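Simulated gripper picks up two cups when I want one

Posted in Student Robotics Help, Tue 4 October

nunville_bench
I'm on a student team doing the cup sorting task for our automation class. Two arms, one table, all in simulation because the school is not letting us near the real ones until April. The cups start out nested and we have to separate them and stand them up by color. Our left arm goes down, closes, and lifts the whole stack like it's proud of itself. This happened in 4 of 15 trials last night. We already lowered the grip force and made the cups more slippery. The project is due in 3 days and my teammates have started saying "maybe it's a feature." Any ideas?

standora_sam
Have you tried turning the friction down

pattinasarany
They said they did. Leave the friction alone and look at your grasp height. If the fingers go down too far they catch the lip of the lower cup as well, and then no amount of slipperiness will save you. Grab the rim of the top cup and stay shallow. Lift slowly for the first bit, then speed up. Our club burned 1,484 runs finding this out, most of them while we were at lunch.

One of my own runs, if you want something to compare your finger depth to: 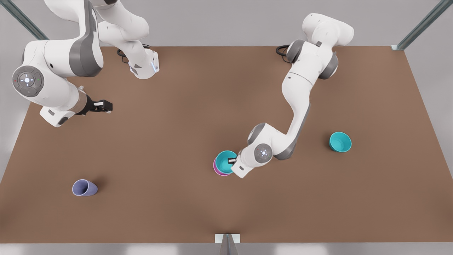

Left arm on the rim of the top cup, pink one nested underneath.

Also check what your other arm is up to. Ours used to wander in to help.

baltel_hobbyist
Seconding the shallow grasp. If it still drags the bottom cup along, check the collision shapes. Ours got imported as solid lumps, so the "nested" cups were overlapping from the first step and the simulator was quietly furious about it. Use a hollow shape with separate wall pieces. It runs slower, so you'll have time to write the report.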